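February
By Themis Stamatopoulos

Section 4. Setting Up Your Wukeck Garment Steamer and Steaming Your First Shirt

By now you should have everything out of the box and the pieces checked against the list in Section 3. If you skipped that part (I usually do too), please go back for a minute and make sure the water tank gasket is in your pile. It is a thin clear ring, it likes to stick to the inside of the plastic bag, and the steamer will drip without it.

Read this whole section through once before you plug anything in. It won't take long, and the steps do overlap a little.

Filling the tank

1. Keep the steamer unplugged. Set it upright on its base on a flat counter near the sink.

2. Press the gray latch on the back of the handle and slide the tank straight down. It will feel stiff the first few times. Don't twist it.

3. Seat the gasket in the groove around the neck of the tank and run a fingertip all the way around to be sure it lies flat.

4. Fill the tank with cool water up to the MAX line. A full tank holds 305 milliliters, enough for a couple of shirts and maybe a pair of pants if you don't linger. Tap water is fine in most homes. If your kettle gets crusty, use distilled water, or half and half.

5. Wipe the outside of the tank dry, slide it back up, and listen for the click.

Note: Please don't put anything in the tank except water. We get a surprising number of letters about lavender oil, and I understand the temptation - it does smell lovely for a day or so - but the oil gums up the valve and the valve can't be taken apart at home. If you want a scent, use linen spray on the garment afterward.

Getting your work surface ready

A hanger on a door is the easiest place to steam a shirt, and it's where I'd start if you have one handy. Plenty of people would sooner work on a table, though, especially with knits, and the Wukeck is built to be used either way. Steam goes downhill happily enough as long as you keep the head tilted no lower than the mark on the side of the handle.

6. Clear yourself enough room for the whole garment to lie out, sleeves included. Move drinks, phones, and mail somewhere else.

7. If the table has a varnished or waxed finish, lay down the padded mat from the box with the silver side facing the table. A bath towel folded in half can stand in for it in a pinch, but check under it often for damp.

8. Lay the shirt out loosely first and let it fall as it wants to. You'll straighten it in the next part, and there's no sense doing it twice.

Caution: Steam can leave a white cloudy bloom on varnish, and it does it faster than you'd think. Never steam a garment lying directly on a finished wood surface, even for a quick touch-up.

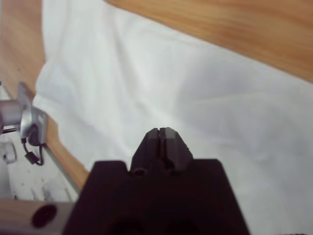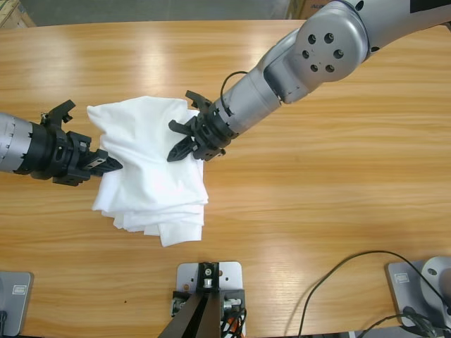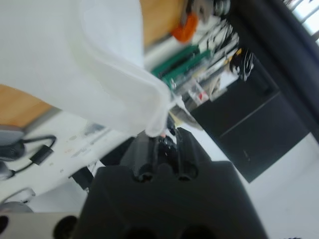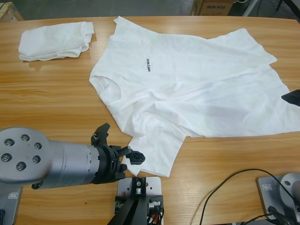
Smoothing the shirt by hand

It's worth going slowly here, and if you take only one piece of advice away from this guide I'd like it to be this one. Most of the wrinkles in a cotton T-shirt will give up before the steamer is even warm if you work them out properly with your hands.

9. Find the two shoulder seams and give the shirt a gentle tug between them until the neckline sits straight.

10. Bring the side seams into line, one and then the other, working from the armpit down to the hem.

11. Pull each sleeve out flat. Tuck a finger inside the opening and run it around the hem, which tends to curl up in the dryer.

12. Sweep your palms from the middle of the chest toward the sides. Don't pull hard on thin cotton, and go easy on anything with spandex in it.

Note: If the shirt has been sitting at the bottom of a basket since who knows when, mist it lightly with plain water and leave it alone for 4 minutes. My colleague Shaohua Song tested this step with us and always rolls the misted shirt up in a towel while waiting. I've tried it both ways and I do think the towel is better for heavy cotton - for thin shirts I can't tell the difference.

Warming up and steaming

13. Plug the steamer directly into a wall outlet. It draws 600 watts on the low setting and more on high, so please don't use a power strip or a light-duty extension cord.

14. Slide the switch to LOW. The light will blink while the water heats and turn steady when it's ready.

15. Point the head away from yourself and everyone else and hold the trigger for a few seconds. The first puff always spits a little water.

16. Starting at the neckline, glide the head over the fabric without pressing down. Move at about the speed you'd butter toast. Your free hand can hold the fabric taut, but keep it behind the head and never in front of it.

17. Do the sleeves next and finish with the body. Let go of the trigger whenever you stop to rearrange the fabric.

18. For a shirt with a printed logo or lettering, turn it inside out before you steam over the print. Some inks soften with heat and will pick up marks from the mat.

Caution: Steam burns even when you can't see it. Keep children and pets well back, and never steam clothing that someone is wearing.

Letting it rest

19. Leave the shirt where it is for some 8 minutes, or hang it up if you need the space. Folding it while it's still damp will put new creases exactly where you don't want them.

20. Switch the steamer off, unplug it, and stand it on its base until the head is cool. Only then empty the tank into the sink. Leave the tank off overnight so the inside can dry.

If the steam comes out weak, or stops and starts, check that the tank has clicked into place and that the water hasn't dropped below the MIN line. If the light goes on blinking and never turns steady, unplug the steamer, let it cool completely, and try another outlet before you turn to the troubleshooting chart in Section 7. Replacement gaskets and mats are sold under the Usuga name, and either the round-corner or the square-corner mat will fit the storage pouch.

Section 5 covers pants, pleats, and curtains, which want the brush attachment and the HIGH setting.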